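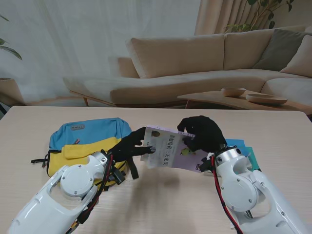
Ticket 113: Reading kit contents list does not match what is in the backpack
Opened: 2019-09-13
Opened by: Carmela Bianchini
Assigned to: Yakubu Ojo
Location: Tresstead, family lounge
Status: Closed

Problem
The contents list for the yellow backpack kit prints with two lines for the same book and no line for the other one. Both Chinese paperbacks come out as "Notre-Dame de Paris." The snack line is blank. I printed it twice and got the same thing. The kit goes out again this week and the family checks items off against the list when they return it.

Steps already tried
Reprinted from the other computer. Removed the kit from the catalog and added it back. Searched for the second book by the last characters of its title, 三天光明, and got no results.

Reply, Yakubu Ojo
Which book gives the right record when you scan it? Please also tell me how the two covers differ, so we don't mix them up on the phone.

Reply, Carmela Bianchini
The teal one is 巴黎圣母院 and it scans correctly. It has people in brown and orange clothing on the cover. The other one is white and light purple with a small yellow-green bird. That one brings up the Notre-Dame record too. Titles run top to bottom on both.

Reply, Yakubu Ojo
Found the first part. When the records were brought over from Negri in July, 6 books were saved under the barcode of the item entered just before them. The purple book was one of those. Its own record was there but had no title in the search field, only in the notes. I moved the title over and gave the record its own barcode. Please stick the new barcode inside the back cover and leave the old one off.

The snack line is a separate fault. The list leaves out any item with no category. What is the snack?

Reply, Carmela Bianchini
Teal bag, Chinese writing on a white area with a wavy lower border, picture of brown roasted beans or nuts. I can't read the small print and don't want to guess which, so Tatiana Hrubý will check the ingredients for the allergy line before we enter a name.

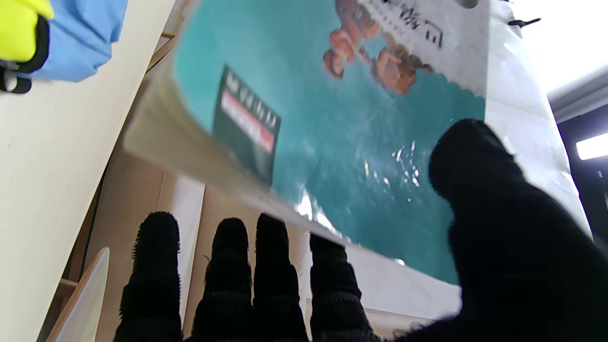
Update, Tatiana Hrubý
Entered as "Snack, sealed bag, ask desk about allergies" until Janka Jelínek can read the ingredients to me. Category set to Food. It now prints on the list. Please pack it last so it sits on top of the books.

Update, Yakubu Ojo
Checked the other kits. All 58 lists print. Five more had the barcode fault and are corrected. The search now finds titles typed in Chinese, but it still fails if there is a space between characters. That is reported to Zellska as its own ticket.

Update, Carmela Bianchini
New barcode is on. Printed the list and checked the kit against it: both books on separate lines, snack at the bottom, backpack at the top. Backpack was listed as "yellow/black." Changed to "yellow, light blue panel, black straps" to keep it apart from the Trondovby one.

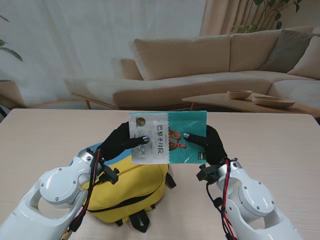
Resolution
Duplicate barcode removed, title field filled in, category added to snack item. List prints correctly.

Still open
Ingredients for the snack bag (Janka).
Spaces in Chinese title search (Zellska).
Eusebio Peñalver asked for larger type on the printed list. Set to 12 point. Tell me if it runs onto a second page.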